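十一月搬完家，到现在才算有心情坐下来写点东西。之前有几位读者留言问我，找房子找了那么久，最后到底租了哪里，为什么是那里，押金怎么谈的，老小区和新公寓怎么选。我一条一条回，回到后来发现自己把同样的话说了好多遍，索性写成一篇，慢慢讲。泡杯茶再看吧，我这个人话多，你们是知道的。

先说结论：我租在 Griter，一个新盖没几年的公寓社区，六楼，朝东，一室一厅。房租每月 3,000，在这一片算中等偏上。整个社区一共 126 户，不大，楼与楼之间隔得也不算远，但是中间种了一排桂花，我看房那天正好还剩一点尾巴上的香味，说实话，心里当时就偏过去一半了。

不过真正签字之前，我还是老老实实看完了别的几处。看房这件事我有过教训。上一次租房，我只看了一套就定了，觉得光线好、厨房大，什么都好，住进去才知道楼下是一家凌晨四点开始揉面的面包房。面包是很香的，可是和面机的声音会顺着墙爬上来，我在那里住了两年，两年没睡过一个完整的觉。所以这次我给自己定了规矩，每一处至少去两趟，一趟白天，一趟晚上，晚上那趟要在楼道里站一会儿，听听隔壁的电视、楼上的脚步，还有电梯启动时的动静。

第一处在 Stedlow，老房子，红砖外墙，楼梯间的窗户特别漂亮，下午的光斜着照下来，我差点就要掏钱了。房东是 Soledad Benítez，一位说话很快、笑声很大的女士，带我看房的时候把每一扇柜门都打开给我看，连水槽底下那个也打开了。我很喜欢她。房租比 Griter 便宜不少，面积还大一点。问题是没有电梯，而我有一台很重的缝纫机和好几箱书。再有就是卫生间的窗户对着天井，通风不太行，晚上那趟去的时候，墙角有一股闷闷的潮气。我回来想了三个晚上，最后给她写了一封挺长的信，谢谢她，说我没办法租。她回信说没关系，还把她用的那家搬家公司的电话给了我。后来我搬家用的就是那一家。

第二处在 Granport，靠水边，风景没得挑。Torbjørn Haugen 陪我去的，他是我以前的同事，自己就住在那一带，天天跟我夸早上起来能看见船。船我确实看见了，也确实好看。可是那栋楼的管理费单列，停车费单列，储物间单列，连收快递的柜子都要按月交钱，加起来比标出来的房租高出一大截。我坐在售楼处那张很软的沙发上，拿手机一项一项加，加到最后自己都叹气了。Torbjørn 在旁边说，你就当是给船交的钱嘛。他是好心，可我没那么爱船。

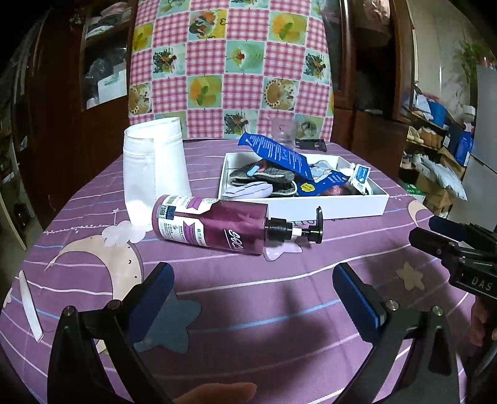

**怎么知道标出来的房租是不是全部费用？**

请对方把每个月要交的所有项目写在一张纸上，包括管理费、停车、储物、垃圾清运、网络和快递柜，让他们签上名字，再和合同附件逐项对照。口头说的“基本都包了”不要当真，合同里没有出现的项目，要请对方补上一句由谁承担。

讲回 Griter。我第一次去是白天，接待我的是社区办公室的 Junpei Fukuda，一个很年轻的小伙子，说话慢条斯理的。我问什么他答什么，答不上来的就拿本子记下来，第二天给我发邮件。这一点我特别看重。你们去看房的时候也可以留意一下，一个办公室的人愿不愿意承认“这个我不清楚，我去问”，跟你以后热水器坏了多久能修好，我觉得多少是有关系的。

我当时问了一大串，现在还留着那张单子，抄一些在这里，你们要是也在看房可以拿去用：

- 热水是整栋楼集中供，还是每户自己烧
- 墙上能不能打孔，退租的时候怎么算
- 窗户的密封条哪一年换的
- 洗衣机是户内还是公用，公用的话几点关门
- 楼上住的是什么样的人家（这个他们不一定能说，但是可以问问有没有收到过噪音投诉）
- 续租的时候涨幅有没有上限
- 信箱能放多大的包裹
- 停电停水提前多久通知，用什么方式通知

最后一条好多人觉得多余，可我原来住的地方，停水通知是贴在地下车库的柱子上的，而我没有车。你想想，我得洗多少次冷水脸才能学乖。

Junpei 把这些都答了，只有密封条那一条他不知道，隔天发来的邮件里写清楚了，还附了一句，说六楼那户的卧室窗把手有点松，会在入住前换掉。我拿到钥匙的那天第一件事就是去拧那个把手，换过了，紧紧的。就为这个把手，我高兴了一整个下午！

第二次去是晚上八点多，我自己一个人在六楼走廊里站了好一阵。有一户在炒菜，蒜下锅的味道飘出来，有一户的小孩在弹琴，弹得磕磕绊绊的，同一个小节弹错了又从头来。我听着觉得挺好，这点声音我是受得住的，八点多嘛，人总要过日子。后来我问了办公室，社区的规定是晚上十点以后不能弹琴，我搬进来这些天，那个孩子一次都没超过时间。曲子倒是一直是那一首，我现在洗碗的时候也会跟着哼。

说说合同。合同我拿回家看了两遍，又发给 Yuzuki Kawaguchi 看了一遍。Yuzuki 在一家物业公司做过好多年租务，看这种东西比我快得多，她给我圈出来 3 处要谈的地方。一处是提前解约，原来写的是要赔两个月房租，她让我去问能不能改成“找到接手的租客就只付一个月”。一处是押金退还的期限，原来根本没写日子，她说没写日子就等于随他高兴。还有一处是入住时的房屋状况表，合同里提到了，附件里却没有，她让我一定要拿到手，两边签字，一人留一份。

我这个人脸皮薄，去谈之前在家里对着镜子练了好几遍。结果坐下来一说，前两处当场就改了，第三处本来就是他们漏夹了一页。走出来的时候我都有点不好意思，觉得自己白紧张一场。不过 Yuzuki 说，改得容易是因为你问得早，字还没签，两边都愿意让一步。签完了再去说，话就难讲了。我把她这句话写在这里，给像我一样不好意思开口的人壮壮胆。

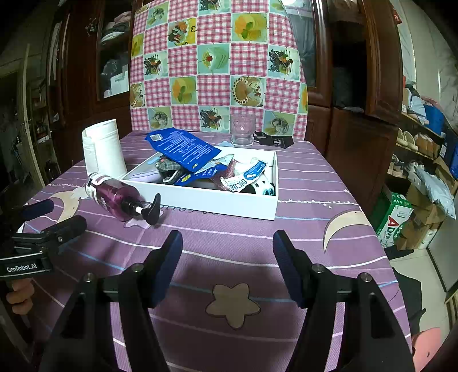

**房屋状况表应该在什么时候填？**

拿到钥匙的当天，家具搬进去之前填。空房间里墙面、地板和窗框的旧痕迹都露在外面，容易写得清楚。每一处写明位置和大小，拍下照片，和办公室的人一起走一遍再签字，当天就发一份电子版给对方存底。

搬家那天倒是没什么可讲的波折，就是累。Soledad 介绍的那家公司来了两个人，缝纫机他们抬得很稳，一路上还问我是不是做衣服的，我说只会改裤脚。书我装得太满了，有一箱在电梯口散了底，我蹲在地上捡，隔壁一位邻居出来帮我捡，捡着捡着拿起一本菜谱翻了起来，说她也有这一本，里面那个炖牛肉千万不要照它写的放盐。我后来真的做了一次，少放了一半盐，刚刚好。

邻居叫 Sebastián Farías 的那位住在走廊另一头，也是刚搬来不久，比我早一点。他跟我说了好些办公室不会主动讲的事，比如洗衣房靠里那台烘干机比别的都快，比如垃圾间早上七点前后人最多，最好错开，比如顶楼的露台要预约，可是下午三四点一般没有人约，上去就能坐。露台我去过了，风有点大，看得到很远的地方，Granport 那边的水面也能看到一小条。我拍了张照片发给 Torbjørn，跟他说，你看，我也有船了。他回了我一个很长的省略号。

家具方面，我这次忍住了没有一口气买齐。以前每次搬家我都是头一个星期把东西买满，过三个月再一件一件送人。现在客厅里只有一张旧沙发、一盏灯、一个从 Kaneko 买的书架，还有缝纫机的台子。书架宽 80 厘米，我买之前量了墙，没量门边那个开关，装好了才发现书架的侧板正好挡住开关的一半，得侧着手指伸进去按。我跟自己说先这么用着，有空再挪，到今天也没挪，手指倒是练熟了。你们买家具的时候，墙要量，踢脚线要量，开关和插座的位置也要一起画在纸上呀。

朝东的房子我是第一次住。早上六点多太阳就进来了，卧室的窗帘是原来配好的，薄薄一层，根本挡不住。头几天我很不习惯，后来干脆就跟着起来了，煮个粥，坐在窗边看楼下的人遛狗。到了下午屋里就暗下来，夏天应该会凉快，冬天可能要多开一会儿灯。办公室说暖气是够的，我还没有经历过最冷的时候，等过完冬天再来跟大家报告电费和暖气费，这两样我每个月都会记下来。

还有读者问到这边生活方不方便。走路能到的有一家菜店、一家药房、一家修鞋配钥匙的小铺子。菜店的豆腐很好，去晚了就没有。公交车站在社区正门外面，往城里去的那一路晚上收得比较早，如果你常常加班，这一点要先想清楚，我是在家做事的人，影响不大。正门那条路没有什么树，夏天走起来大概会晒，我打算摸索一条从后门绕出去的路线，后门那边有一段是沿着围墙走的，有树荫。

关于要不要找中介，我这次没有找，都是自己打电话约的。好处是省了一笔钱，坏处是真的花时间，光是打电话约时间就约得我嗓子疼，有两处约好了人又没来。如果你工作很忙，或者是刚到一个完全陌生的城市，找一位靠得住的中介我觉得是值得的，只是费用由谁出、什么时候付，也请写在纸上。

哦对，差点忘了，有位读者问能不能养猫。Griter 可以养，每户最多两只，要另外交一笔宠物押金，退租的时候看地板和门框的情况退。我自己现在没有养，原来那只老猫走了以后一直没缓过来。走廊那头 Sebastián 家里有一只灰的，门开着的时候会走到我这边来，在我门口的垫子上坐一会儿，然后回去。垫子上都是它的毛，我也没有拍掉。

押金谈判的那封邮件，好几位想要原文，我把名字和门牌去掉以后会贴在留言区，大家自己改着用。窗帘我这周去看遮光的布，打算自己缝，缝坏了也会上来说一声。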